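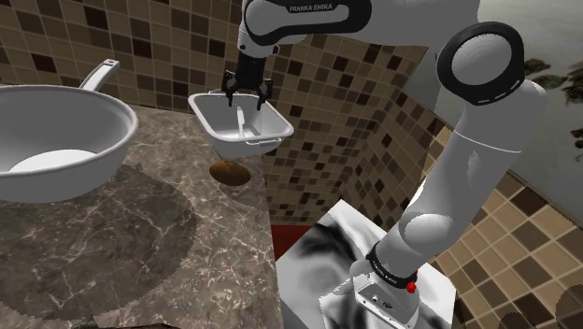 Stivau worktop sealer, 200 ml

For stone kitchen tops. Marble, limestone, travertine. Not for laminate, not for wood, please stop asking about slate (there's a seperate one for slate).

Back in stock from August. Same formula, new cap. The old cap leaked, sorry.

How to use
Clean the top first and let it dry overnight. Wipe on thin with a lint free cloth. Leave 9 minutes, buff off. 2 coats. Don't let it pool round the sink cut-out or you get a hazy ring and that's a pain to shift.

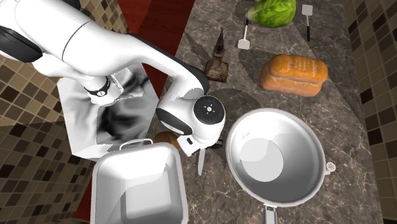 Lemon juice and vinegar will still mark marble. Sealer slows stains, doesnt stop acid. Wipe up wine, beetroot, curry. Use a board for chopping.

Smell goes by the next morning. Open a window anyway.

Cloths not included. Shabalala cloths work well, sold on the cleaning page.

Delivery
Posted from Cukthorpe, orders in before 2 pm go same day. Jomville shop has it on the shelf, ask for Vasylyna Boiko if you want a tester on an offcut. Trade boxes, email Hryhorii Hutsuliak with your postcode and how many.

Returns fine if the seal's unbroken. Keep upright, keep away from frost.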